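Clulell Community Kitchen – Users' Meeting
Minutes of the meeting held 31 Jul 2019 in the upstairs room

Chair: Valentin Costache
Present: 18 members, including two from the Derkach Street lunch group
Apologies: the Monday bakers

1. Minutes of the last meeting
Accepted with one correction. The sink repair was paid for out of the general fund, and the equipment fund was not touched.

2. Steamed bun mornings
Valentin Costache reported on the bun mornings. The filling and pleating are going well and the dough recipe is settled. Most of the complaints are about the steaming end: lids put down in the wrong place, plates not ready, and a line of people waiting for one pot. It was agreed to write down a fixed layout for the steaming table. The lid goes to the left of the pot and the plate to the right, with nothing else on the table between them. Four buns to a basket is the limit for the size we make. Members who want more should run a second batch.

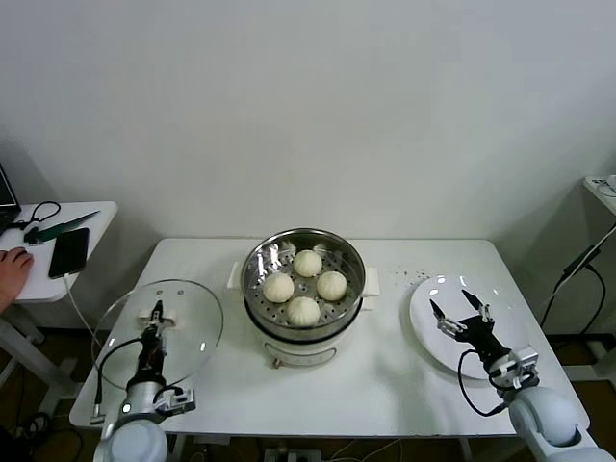
Can the buns be made smaller so that more fit in the basket?
Smaller buns were tried in the spring and the filling came through the sides, so the size stays as it is. Anyone who wants small ones for children can make them plain, without filling.

The recipe sheet will be changed to say that the water goes in before the basket. The heat is to be turned off a few minutes before the lid comes off, and the lid is lifted away from the face. Two members asked for the steaming time to be printed larger. Agreed.

3. Lids
There was a long discussion about the glass lids. The kitchen has had three replaced since last October, all of them chipped at the rim. The supplier, Grivitz, will sell lids separately but the delivery charge is nearly as much as the lid. The Derkach Street group said they keep theirs on a folded towel. Others felt that towels get used for hands and then go missing. The meeting settled on the following: a lid that is off the pot stays flat on the table, well back from the front edge, and is never stood up against the wall. Lids are washed by hand and dried straight away. 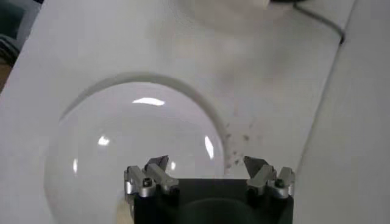
Who pays if a lid gets broken during a session?
The equipment fund covers the first one in any year. After that the group using the kitchen at the time pays half and the fund pays half.

A member suggested buying metal lids. The chair said he would ask Grivitz for a price, but several people said they like to see the buns without lifting the lid. Left open until the next meeting.

4. Plates and dough
Shaped buns waiting to go in are to be kept on one of the large white plates, with space between them. On the last two mornings some were set straight on the table and stuck. A light dusting of flour on the plate is enough. Buns are moved to the basket one at a time, starting on the far side, and are not to be slid off the plate in a heap. 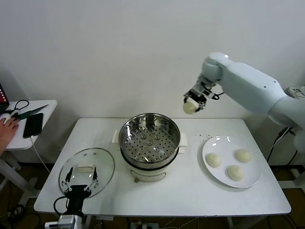 The same plate should not be used for cooked buns until it has been washed. It was pointed out that this means two plates per pot, and there are enough in the tall cupboard if they are put back there. Paper liners were raised again. The Skamura liners are a good fit but they go soggy if left in for a second batch. It was agreed to buy one more pack and to oil the basket lightly when they run out.

5. Cleaning up
The basket holes are to be brushed from both sides before drying. The electric base is wiped with a damp cloth and never put in the sink – there is already a note on the cupboard door but it has faded. A new one will be written. Crumbs and flour are to be wiped off the table at the end of each batch as well as at the end of the session.

6. Other business
Three people asked for an evening session. The chair will check the hours with the building office.
The spare key is still missing.
The price of flour has gone up and the charge per session may need to be looked at in October.

Actions
Recipe sheet, larger steaming time: Valentin Costache
Price for metal lids: Valentin Costache
One pack of Skamura liners: Derkach Street group
New note for cupboard door: to be done by whoever opens up on Friday

Meeting closed at 8:40 p.m.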